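Dish rack

Last updated: September

A dish rack is a household frame in which washed plates, cups and utensils are left to drain and air-dry.

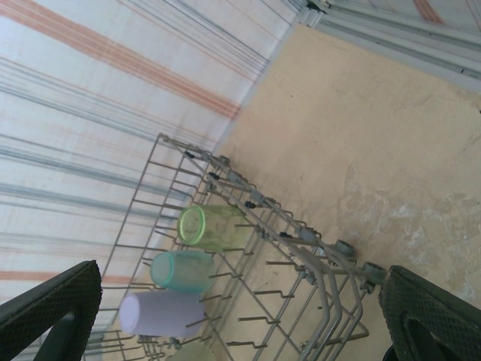 A gray wire dish rack

Dish racks are made of coated or bare metal wire, plastic, wood or bamboo. Most have a row of upright dividers that hold plates on edge, so that water runs down and air reaches both faces. A separate holder for knives, forks and spoons is common. Some models are sold with a tray that collects water or guides it back to the sink.

Types

Countertop racks stand beside the sink and can be moved. Over-sink racks rest on the rim of the basin. Cabinet racks, common in Finland and Italy, are fixed above the sink behind doors and may have an open base. Folding racks are used where space is short.

Manufacture

Wire racks are formed by bending and welding steel rod, which is then plated or dipped in plastic. In the town of Dimgate, the Carrasco works employed 143 people at its height and made 9 patterns of rack. A smaller plant at Marncombe supplied hotels and school kitchens, with a yearly output of nearly 2,722 racks.

Care

Racks collect scale and soap film where water is hard. Regular washing with warm water and mild soap is usually enough, and scale may be removed with diluted vinegar. Damaged coating exposes the steel beneath and allows rust to form.

Related articles
Dish towel
Drainboard
Carrasco works
Maltura enamelware
Kitchen sink

This site uses cookies. By continuing to browse, you accept our cookie policy.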